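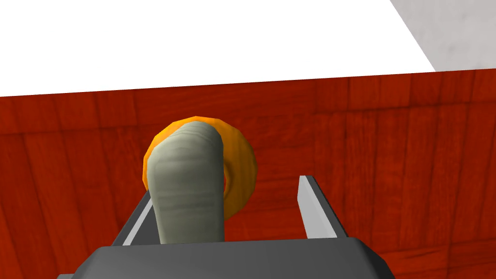
The transfer credit project at Hanness College is behind on one thing, ahead on another, and on budget in a way that made our finance office ask whether we had forgotten to send in the receipts. (We had, but only the parking.) Merus asked in the award letter for "candid interim reporting," so I will begin with the candid part. The course equivalency table, which was supposed to be public by now, is still internal. Every entry in it needs two approvals, one from the Registrar and one from the department that owns the course, and for most of the spring those two offices held the thing between them much like the pair of gray gripper fingers, one leaning in, the other more upright, and a wide gap in the middle. The grip is sound enough. Getting either side to let go has been most of my job.

Interim Report to the Merus Fund
Transfer Credit and Completion Project, Hanness College
Submitted by Sheila Mapplebeck, Project Director
2019-07-03

What we said we would do

The proposal made four promises. We would build a single table showing how courses from our partner community colleges count at Hanness. We would give every incoming transfer student a written credit evaluation before orientation. We would train the departments to make decisions the same way twice in a row. And we would move the transfer office out of the basement of the library, where it had been placed temporarily under a previous president.

The office has moved. I mention it first because it is the only item with a door you can walk through. We are now on the ground floor of Boonyarit Hall, between Financial Aid and a vending machine, and foot traffic has gone up. A certain share of that traffic is looking for Financial Aid. We have made a sign. They still come in, and Dalia Zerouali has started answering the easy ones herself, which Financial Aid has asked her to stop doing and then asked her to resume.

The equivalency table

When the grant began, equivalency decisions lived in binders, in two old spreadsheets, and in the memory of a retired associate registrar who was very gracious about being telephoned. All of that has now been gathered into one place. The table holds 2,983 course equivalencies. Of the three sources, the retired associate registrar was the most accurate.

Gathering them was the easy half. A good number contradicted each other. The same introductory statistics course, from the same community college, had been accepted as a direct match, accepted as elective credit, and refused, depending on the year and on who was covering the desk. In one case the refusal and the acceptance were dated the same afternoon. We have since learned that there was a lunch break between them.

Leopold Kofler in the Registrar's office proposed that where old decisions disagreed, the most generous one should stand until the department reviewed it. The departments did not love this. Chemistry described it as "a ratchet." Leopold agreed that it was a ratchet and said that was what he liked about it. The Academic Standards Council adopted the rule in the end, with an amendment exempting lab sequences and anything that leads to a license. I think the amendment is reasonable, and so does Leopold on most days.

Department review is where we are late. The plan called for all 35 departments to sign off on their portions by the end of the spring semester. The sciences, nursing and business are done. History is done and sent a cover memo longer than its list. Several of the smaller humanities departments are not done, and in fairness to them, we sent the request during the weeks when they were also writing their program reviews, on a form that asked for most of the same information in a different order. That was our mistake. The form has been shortened. It used to ask each chair to "describe the philosophy underlying the equivalency," and I would like it on record that I wrote that line and am sorry.

I now expect the public version of the table to go up in November. I would have preferred to give you an earlier month, and in my last call with your office I did give you one.

Credit evaluations

This is the part that is ahead. Under the old system a transfer student received a credit evaluation sometime during the first semester, after having already registered for classes on the basis of a guess. Students repeated courses they had passed elsewhere, found out in week six, and were told it was too late to drop. Advisors hated it nearly as much as the students did.

For the class entering this fall, written evaluations have already gone out to 860 admitted transfer students. Each one lists what counted, what it counted as, what did not count, and whom to write to if the student disagrees. The last item was argued over. There was a view that printing an appeal address would produce appeals. It has produced 68. Dalia has read all of them, and her summary is that most concern courses where the student sent us the syllabus and we lost it. We now send an automatic receipt for syllabi. The appeals that were really about the merits have gone to the departments, and the departments have been quicker with these than they are with the table. A live student with a transcript seems to concentrate the mind.

We do not yet know whether early evaluations change what students register for. The proposal promised an answer to that and you will get one, but it needs a full semester of enrollment records, and fall registration is still open as I write. I would be suspicious of any number I could give you now.

Software

The evaluations are produced in Candivo, the degree audit package the college already licensed and was using chiefly to print labels. Kanyarat Saengthong from Information Services built the link between it and the equivalency table. It works well with transcripts that arrive electronically. With transcripts that arrive on paper, somebody types them in, and that somebody is a student worker with a good chair, which was purchased under the supplies line.

One problem deserves mention. Our partner colleges renumber their courses from time to time and have no particular duty to tell us. One of them renumbered its whole English sequence in the spring, and for a short while Candivo was politely informing students that their composition courses did not exist. Kanyarat caught it before any letters were mailed. We have asked each partner to name a contact for catalog changes. All have agreed in principle. We are collecting the names.

Training

Rosalba Palumbo has run the workshops for department chairs and advising staff. The format is simple. Everyone in the room receives the same syllabus from another college, decides alone whether it matches a Hanness course, and then the decisions are read aloud. There is usually a silence. I have sat through the silence more than once and consider it the most useful thing this grant has paid for.

From those sessions came a short set of guidelines, two pages, which says among other things that a different textbook is not a reason to refuse credit, and that "we do it better here" needs to be accompanied by a learning outcome. The faculty senate endorsed the guidelines after removing one adverb. Rosalba has not told me which adverb she minds losing, only that she does.

Attendance was good among chairs and thinner among the advising staff, who were invited to sessions held during peak advising hours. The fall workshops will be held at lunch, with lunch.

Budget

Spending is in line with the plan apart from two items. Faculty stipends for table review are underspent, as we pay on completion and completion is what we lack. Travel is also underspent. We had budgeted for site visits to every partner college and found that several would sooner have the meeting by phone. With your approval we would like to move part of the travel line into summer hours for student workers, who could clear the paper transcript backlog before classes begin. A revised budget sheet is attached, in your template. We are aware that the template adds the indirect costs twice in the last column and have left it as we found it.

What comes next

Over the summer, Leopold and I will visit the remaining chairs in person, those who are in town, and do the reviews sitting down together. Where this has been tried it takes one afternoon and goes better than email. Kanyarat will put a test version of the public table in front of a small group of community college advisors, who have promised to be rude about it. Dalia will finish the appeals.

I have one request besides the travel line. The award terms ask for a "sustainability statement" with the next report, explaining how the work will continue after the funding ends. The Provost's office has agreed to absorb Dalia's position, and I have that in writing. It has not yet agreed to absorb the typing. I would be grateful for a call before I draft the statement, so that I know how much detail you want on that point. My mornings are usually clear, and the phone number moved upstairs with us.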